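22 June 2021
Textile odds and ends, red box

Spent the first part of the day on the red box. It has been on the shelf list as "knits, mixed" since we moved the yarn stock over from Vatside, and that label is no use when you're trying to find a glove. Eftychia Dimitriou wants everything sorted by what it is and then by color, so I started with what was lying on top.

The cream knit takes up the most room. Chunky, lots of give, and it swells up as soon as you stop pressing on it. The pink knit was up against the side wall. The green thread is the shiny kind, and it was in a tangle over the black pieces. I'd like to save it for tassels if it will comb out.
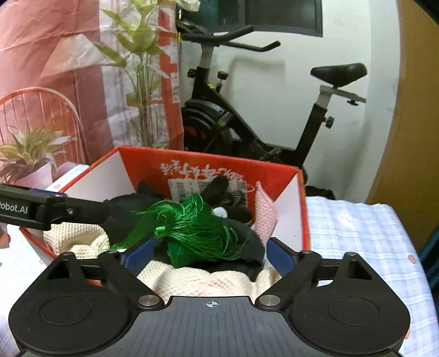 Photo: Ristix workshop

Notes on sorting:

Cream knit goes in the deep drawer, rolled. Folding leaves a crease in anything that thick and we then have to steam it. The pink can go on top of it for now.

Green thread: tried pulling from one end and made it worse. Next try is to lay it out on the table, pin one side and work with the wide comb. Stop after 300 strokes or so and cut out whatever is left. Eftychia says cut it now. I'd still like to try.

Black things are the slow part. Black on black in a box is hard to tell apart, and I went back to the same piece more than once thinking it was a new one. Moving the lamp closer helped a bit. Feel is a better guide than looking - the glove has a dotted surface and rounded finger ends, and the other fabric is soft and has a folded band.

The pale checked cloth stays on the table for this job. Dark lint shows up on it and it shakes out clean.

Still to check: whether the strap-like end belongs to the soft black piece or is something caught in the fold. Also whether the glove has a partner. If not, it goes to the Mallet bin with the other singles, which we keep for up to 8 weeks.

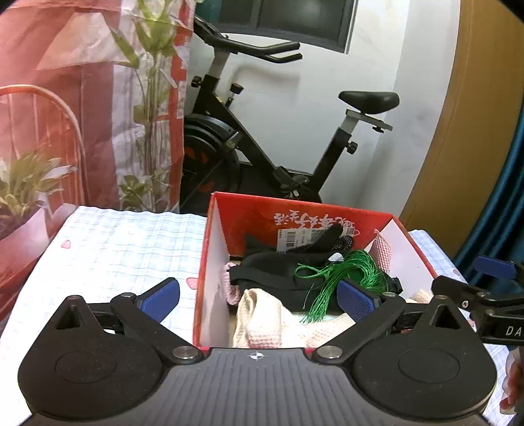 For next time

Write the drawer number on the shelf list before putting anything away. Ask Eftychia if the Kenosov order still needs cream. Keep the red box itself, it's a good size for the small black items. New label: "black, small."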